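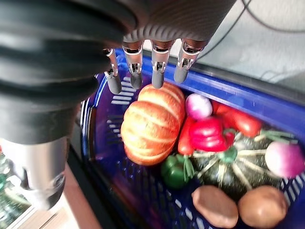

Volume 7, Number 22

Changes to the Host Pages

September 24, 2025

Readers who use the Wurer directory to look up television hosts will see that a lot of the pages have changed since the last issue. Most of the work was done over the summer. A few people wrote in to ask why a page they had bookmarked was shorter than it used to be, and a few others asked why a birthday had disappeared, so this item covers what was changed and how to send in a correction.

The directory started as a list of on-air people at the Trolalport stations. It had a name, a station, a time slot and sometimes a hometown. Over the years it grew to take in co-hosts, weekend anchors, weather presenters, guest panelists and people who left television and went into podcasts or books. The pages were written by different contributors at different times, and they did not follow one pattern. Some had a full career section and nothing on early life. Some had a height, a star sign and the names of two dogs, and left out the show the person was known for.

We now use one layout for everyone. It opens with the person's current job, then earlier jobs in order, then education, then books and other work, then personal details if there are any we can back up. The career part comes first for a practical reason. When we looked at what people type into the search box, most of them wanted to know where a host had gone after leaving a show, or which program they had seen that person on before.

Birth dates

Birth dates caused the most trouble. We found 55 pages where the date had no source at all. In many cases the same date was on a dozen other biography sites, and every one of them seemed to have copied it from the others. On some pages the date in the first paragraph did not match the age given lower down. On one page the star sign did not go with the date right next to it.

The rule from now on is that a full birth date needs a source that goes back to the person. That can be an interview, a book by that person, a station biography, or a birthday greeting given on air with the year mentioned. If all we have is the day and month, we print the day and month. If we have only a graduation year, we print that and leave the age out. We do not work backward from a graduation year to guess an age. Contributors did this often in the past, and it was wrong often enough that we took all of those out.

Star signs are gone from the layout. Anybody who has the date can look up the sign, and if we do not have the date we have no business printing the sign. We know some readers liked them.

Net worth

The net worth line has been removed from every page. We had been carrying figures for local weekend anchors that would have been high for a network star. None of them could be traced to anything. Salaries will still be listed when a contract has been reported by a newspaper or filed in a public record, with the year it applies to. So far that covers very few people, mainly those who worked at public stations.

Several readers have asked for a range in place of a figure. We talked it over and decided against it. A range with no source is no better than a number with no source, and people tend to remember only the top end.

Family details

Parents, spouses and children are listed if the host has talked about them in public by name. If a host has said on air that they have a daughter and has not given her name, the page says they have a daughter. Names of children under 18 are left out in all cases, even when they can be found somewhere else. We have also dropped the old "Dating history" heading. Marriages stay in, with the year, when there is a record or an announcement.

Religion and ethnicity are treated the same way. If the person has described themselves in a certain way, we can say so and give the source. A last name is not a source. Neither is a photo of somebody at a wedding. 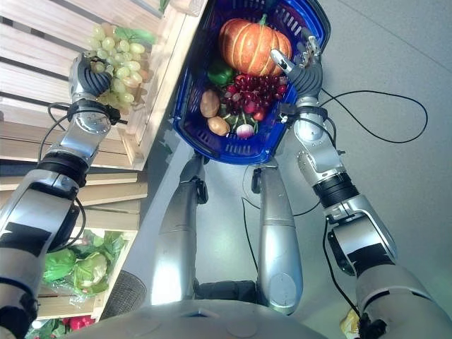

Nationality has been kept, though it is now filled in only when there is a reason to mention it, for example when a host was born in one country and has worked mostly in another. For the great majority of the people in the directory it added a line and told the reader nothing.

Job titles

This part took longer than we expected. The words "host," "co-host," "anchor," "panelist" and "contributor" had been used on our pages as though they all meant the same thing. They do not, and stations can be particular about them. A person who sat in on a morning show for a week is a guest host. A person who appears regularly under contract and does not lead the program is usually a contributor. An anchor reads and leads a newscast. On talk shows, everyone at the table may be called a co-host, or there may be one moderator and a group of panelists.

We went by the title the program used in its own credits during the period in question. Where the title changed partway through, both are listed. The old Salcedo talk hour is a good case. For its first seasons the people at the desk were credited as panelists, and later they were all credited as co-hosts, with no change in what they did on the show. The pages for that program now give both titles with the dates, and we have added a short note to the show's own page so it does not have to be explained again on each person's.

The dates people started and left a job were also cleaned up. We use the first and last air date where they are known. The announcement of a departure often comes weeks before the final broadcast, and some of our pages had one and some had the other. If only the month is known, only the month is given.

Books and other work

Books are listed by title and year of first publication. Cookbooks, children's books and co-written books all count. Forewords do not, unless the person has done nothing else in print. Audiobooks read by a host but written by someone else go under other work, along with voice parts, commercials and regular radio spots.

Podcasts are listed with a start year and, if the show has ended, an end year. A podcast that has put out nothing new for a year is marked inactive. Please tell us if one of them comes back. We check the list each April and can easily miss something in between.

The Rivico pages

People who worked for the Rivico regional channels are still being done. The channels changed names more than once, and the older pages use whichever name the contributor remembered. We have 22 pages left in that group. Until they are finished they will keep the old layout and carry a line at the top saying that the page has not been checked. Please don't send layout comments on those. Facts are welcome, especially anything about the early evening newscast, where we are missing most of the weekend staff. Printed program guides are useful. So are station newsletters and the cards that used to be handed out at public appearances, if they have a date on them.

Sending a correction

Use the form at the bottom of any page. Tell us which sentence is wrong, what it should say and where you found it. A link is fine. For a print source, give the title, the date and the page number. For something said on air, give the program and the date of the broadcast, and the point in the program if you have it.

Another biography site can't be used as a source, even a large one, unless it says where its own information came from. In that case, send us the original. Social media posts are accepted from the host's own account only.

Corrections are read in the order they come in, and at present the wait is 7 days. A correction sent in by the person the page is about, or by their station, goes through the same steps. We will ask for something in writing that we can keep on file. If the matter is a safety concern, such as a home address or the name of a child's school, write "remove" in the subject line and we will take the line down first and sort out the rest afterward.

Earlier versions of pages are kept in our own files but are no longer open to the public. If you need to know what a page said before the change, write in and name the page. We can send the text of the old version with the unsourced personal details taken out.

The next issue will have the list of new entries, which was held over from this one for space, and the updated index of programs by station.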